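Bit of a wobble at Undgate this August, and I was there for it! We were halfway through the cup runs, 160 of them planned, when the left-hand gripper stopped reporting its position. Its log simply froze for two whole minutes while we carried on, none the wiser. Armindo Figueiredo spotted the gap and called a halt, and four runs have been binned (sob). The culprit seems to be a loose connector.

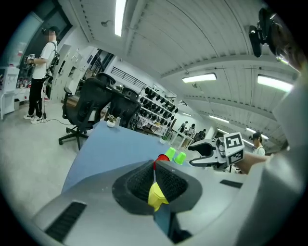

Diễm Lâm reckons a frozen log ought to set off a buzzer straight away.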